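Home Notebook Bench Log Recipes Stock Contact
4 min read

August, Tuesday, started 7:40

Third attempt at the milk paint test boards for the Barrientos job. Boards are poplar, sanded to 150, same stock as last week. The second attempt dusted off under a dry thumb, so I am changing the lime and leaving everything else alone.

Casein is from the new Gasus bag. Soaked it overnight in cold water, covered, in the glass bowl. It had swelled properly by this morning and there were no dry lumps when I put a spoon through it. The old bag always left grit at the bottom. I still strained it through the paint cloth out of habit and got nothing worth keeping.

Lime putty went in a spoonful at a time. Mix loosened up and turned glossy after the fourth spoon, then I let it stand 10 minutes and stirred again. It held together. Last week's separated at this stage and I carried on anyway, so that is probably where the dusting came from.

Pigment: green umber and a little yellow ochre, wetted separately before adding. Rocío Echeverría wants the drab olive that was on the Pavumik chest before it was stripped. We have one chip of the original and it is the size of a fingernail. Keep it in the tin, please, and out of the light. 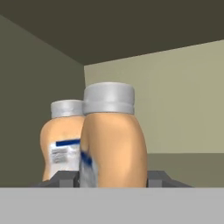 Two capped bottles, one with a blue-striped label.

9:15. First coat on boards A through F. Brushed with the grain, thin. Board C got a wetter coat than the others because I reloaded halfway across. Marked on the back.

Room at 27 C by mid-morning, which is warmer than I like for this. The first coat was touch dry before I had finished cleaning the brush. Lap marks on D and E where I went back over an edge. On a real carcass I would want two people, one laying on and one tipping off, or else start at six when the shop is cool.

Colors dry much lighter than they go on. Wet, the mix looked nearly brown. Dry, it is a chalky gray-green and quite flat. Held next to the chip it is too cool. Added more ochre to what was left and painted a strip along the bottom of F for comparison. The strip is closer. I would go one more step yellow and stop there.

Gasus bag weight is written on the lid now. Whoever takes the last of it, write that down too.
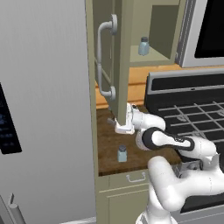 Can leftover milk paint be kept overnight in the fridge?
Overnight is fine if it is covered, but the binder is weaker the next day, so use it for color samples and mix fresh for anything going to a customer.

1:20. Second coat on A, B, D and F. C and E left at one coat on purpose. Thinned the second coat slightly with water. It went on better than the first - less drag, and the brush marks laid down by themselves. Ran short on F and had to scrape the bowl.

Tape test at three o'clock on the one-coat boards. C lifted a few flecks near the wet patch. E lifted nothing. I don't want to read much into that after so few hours. The putty needs days to harden and the proper test is next week.

Oil finish: Rocío suggested Susari hardwax over half of each board and bare paint on the other half. I had planned on raw linseed. We'll do both. A and B get the Susari, D and F get linseed, and each has a taped line down the middle so there is untreated paint to compare. Oil will darken all of them, so the color match has to be judged after oiling. I should have thought of that before fussing over the dry strip this morning.

Tried a drop of each on the offcut. The linseed pulled it straight down to a deep olive. Susari darkened it less and left a little sheen when buffed. With the linseed on it, the first mix may be warm enough as it is, without the extra ochre.
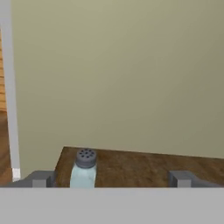 The other thing to settle is the edge profile. Paint is thin on the arrises of all six boards and it will rub through in a season if we leave them sharp. I broke the corners on the offcut with 220 and the second coat covered those properly. Do the same on the doors before any paint goes near them.

Stock: lime putty tub is at 2 kg. The brush with the split ferrule is finished, I have put it with the glue brushes. Price on the large Gasus bag is 98 and that would see us through the Barrientos cupboards and the chest both. Not ordered yet.

Boards are on the rack by the back window, painted face out, labels on the back. Don't stack them.

To do: oil on A, B, D and F once they have had two nights. Proper tape test. Ask Rocío if the inside of the chest was painted or left bare, since the chip doesn't tell us.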